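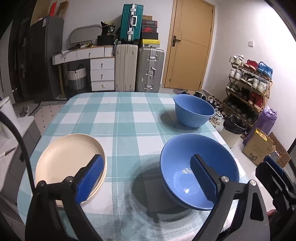
Speaker notes, Obadia Magesa
Talk: Planning the money for table-clearing equipment
Slot: after lunch, 39 minutes with questions

Slide 1. Opening

Good afternoon. Say name, say Lerow, say that I am the person who signs the purchase orders. I do not write software and I will not pretend.

Start with the dishes on the first slide. Plates in a stack, bowls on a checkered cloth. Ask the room: who has a budget line for bowls? Wait for hands. Last time I gave this talk in May I did not wait, and I lost the people at the back.

Then say: our budget for the first year had a line for the arm, a line for the hand-held grippers, and one line called "other". The line called "other" was the one that hurt us.

Slide 2. What we wanted to buy

Short version only. Okoth is our small project for clearing tables in canteens and guest houses. Before the arm can do it, people must do it many times with a hand-held gripper, and we keep the recordings. So there are two kinds of equipment, and they have different buying calendars. The grippers are needed first, and the arm can come several months later.

We ordered everything on the same day. This was my decision. The arm stayed in its crate in the corridor at Uvholm and the warranty was already running. Show the corridor plan, point to the crate, go on.

Slide 3. The quote and the real cost

Read the lines slowly, people like to write them down.

Finger pads. They are soft and they wear. Ours are blue with ribs, and the ribs go flat first at the tip, where the pad meets the rim of a plate. We planned one spare set for each gripper. We should have planned 7. Put pads under consumables from the beginning, because if they are under equipment, each new set needs a signature from me, and I am often traveling.

Cables. Buy the longer one. A cable that pulls on the hand makes the person tired, and then the work goes slowly in the afternoon.

Dishes. Buy from a shop that will still have the same model next year. Mix the shapes: flat plates, a shallow bowl, a deep bowl. We paid 954 for dishes and cloths in the first year, and it was not in the budget at all. (If somebody asks which currency: our own, and they should look at the proportion. It was more than the cables and pads together.)

Tablecloths. Do not laugh at this line. A plain cloth and a checkered cloth are two different jobs for the camera, so we wanted both. Also washing. Someone has to pay for washing.

Slide 4. Rooms

The supplier Plilarura offered us a studio with lamps and gray walls. It was a good offer, with a good discount if we signed for the whole year. We said no, and I still think it was correct, but I want to be fair with the other side.

For the studio: the light is the same each day, the insurance is simple, one key.

For ordinary rooms: they have shoe racks and suitcases along the wall, a desk, a door, shadows on the cloth. The canteens that will use Okoth also have things along the wall.

Ordinary rooms cost less per day, but they need more hours of planning. In the budget these hours went under nobody's name. Give them a name. In the second year we wrote "room coordination" and gave it to a half position.

Slide 5. How I would order it now

First order: two grippers, pads, cables, dishes for one table. Nothing else.

Second order, when 5 rooms are finished: more grippers of the same type. Ask the supplier before the first order if the type will still exist. Get the answer in writing.

Third order: the arm, and the table it is bolted to. We forgot the table.

Keep around a fifth of the money without a name until the third order. The finance office will ask what it is for. I show them the first-year list and they usually agree — but bring it printed.

Slide 6. Questions

Probable questions:

Leasing? We looked at it for the arm only. The monthly price was fair, but the contract did not permit us to change the fingers, so we bought.

Second-hand? Yes for tables and lamps. For grippers I would not, the pads and the cable are the parts that suffer and you cannot see it in the advertisement.

Can I have the spreadsheet? Yes. Leave a card at the desk or write to me at Lerow, I send it the same week.

Reminder to me: drink water before slide 4, and give the clicker back.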